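# The pinch incident, continued

21 January 2021

I said last time that I would write up the fault once we understood it. We half understand it, so you get half a write-up.

The short version: our gripper stopped knowing when it was holding something. Skevumum (Monique Boyer named the project, and she won't say what it means) is supposed to handle clothes, and its close command ends when the fingertips feel resistance. On the bad afternoon the fingertips felt nothing and kept squeezing. The supply hit its current limit, a connector got hot enough to smell, and Brian Rotich pulled the plug from across the bench in a way I can only call athletic.

His log shows 11 closes that ended normally and then one that didn't end at all. No warning in between. The software has a timeout for exactly this case – 60 seconds, which I picked myself, back when I thought of it as generous.

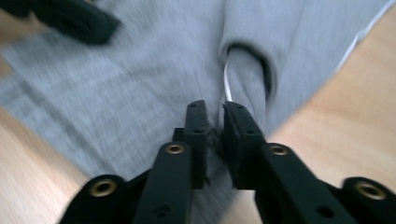
Sylvain Bailly's first theory was that the cloth was to blame. Soft gray knit gives a lot before it pushes back, and a thick fold doesn't feel like a thin one. So we spent two days on thresholds. We ran 120 closes at three settings and got a lovely chart that explained nothing.

The other Sylvain (Pichon) then wiggled the sensor cable. The reading dropped to zero and stayed there, and zero, to our code, means "keep going." I wrote that line too.

The timeout is now 2 seconds, and a flat zero counts as a fault. Killian Rolland wants a fuse on the motor line as well, and after the smell I'm not arguing. What I still can't explain is why the cable behaved for almost a month first. The replacement is on order from Pronerik. Until it gets here, the stop button lives next to my coffee.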